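Ballia rents hand-held grippers in pairs, and people use them to record ordinary housework. I spoke with the woman who manages the rental service, in their small office in Bolledby.

"We send the kit on Monday and the customer folds clothes in the bedroom," she told me. "A robot can learn from this later."
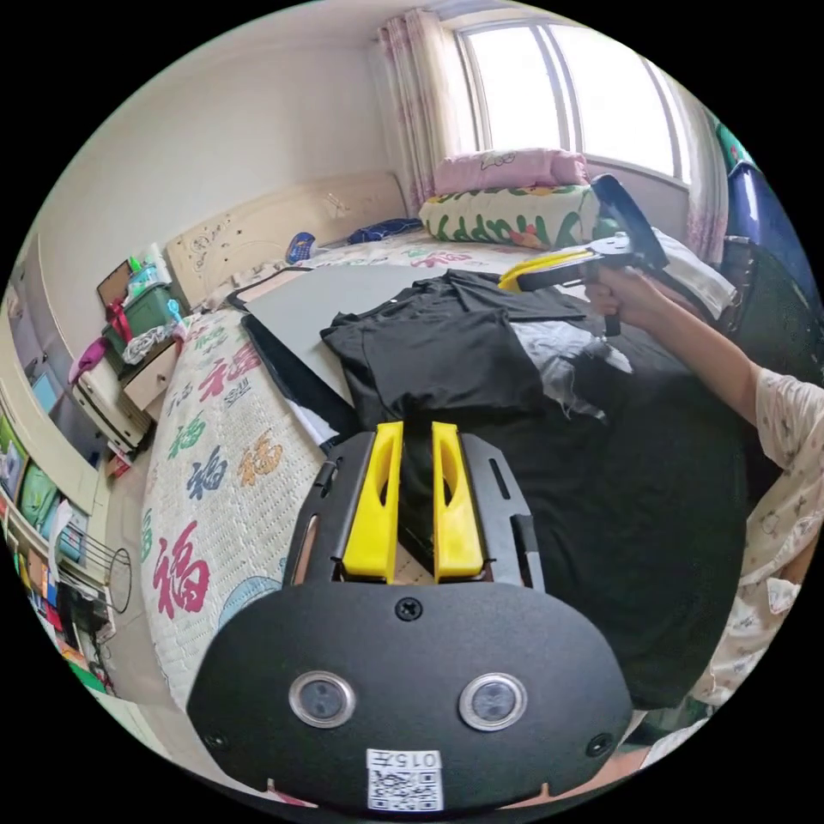
A kit costs 92 euros per week, and the shortest rental is 13 days. I asked if this is not expensive for a student. "It is," she said, "but the charger and the support are inside the price."

Her main competitor, Vuden, asks less – but there the customer pays for the return. She does not want to follow them. New fingers will come in September.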